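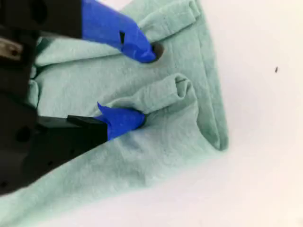 Blue tape, green cotton, no hurry.

The laundry question came up again at Porkik's open bench on 10 May 2025, and the short answer is: keep your hands free. Kathleen Nic Giolla has been trying to teach a pair of arms to fold a T-shirt since April.

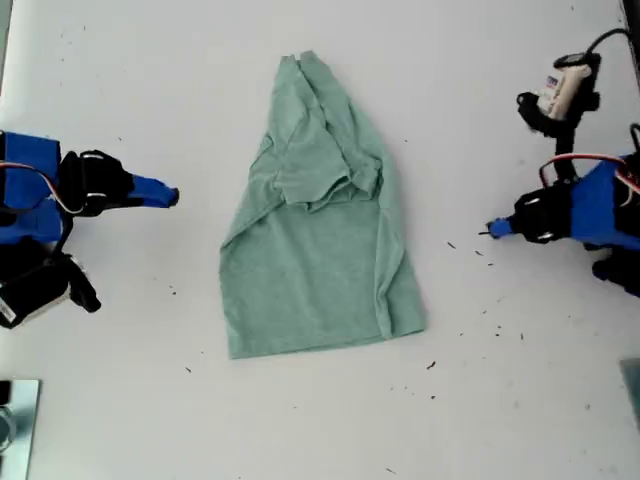
2 min read

She calls the left arm Erkon and the right one Ika, and says they get along about as well as any couple folding a sheet. A shirt takes her 9 seconds. The arms' best run so far is about 60, and she declined to discuss the average. 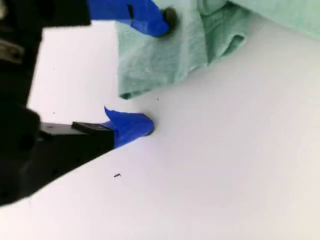 One finger on the cloth, one on the table.

Picking up a single layer is the hard part. Cloth slides, bunches and hides its own corners, and a grip that's right for a sleeve can miss a hem completely. Tully, the software that runs the pair, wants 100 more practice folds before it tries anything with buttons.

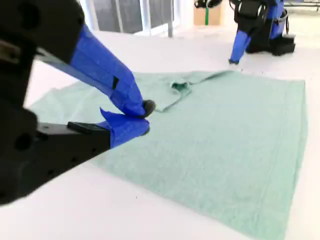
Erkon reaches for the middle while Ika minds the far edge.

So can they do chores yet? One shirt, on a clear table, with an adult present. Socks are planned for the fall. Kathleen still does her own washing on Sunday nights and would like it known that she doesn't fold any of it.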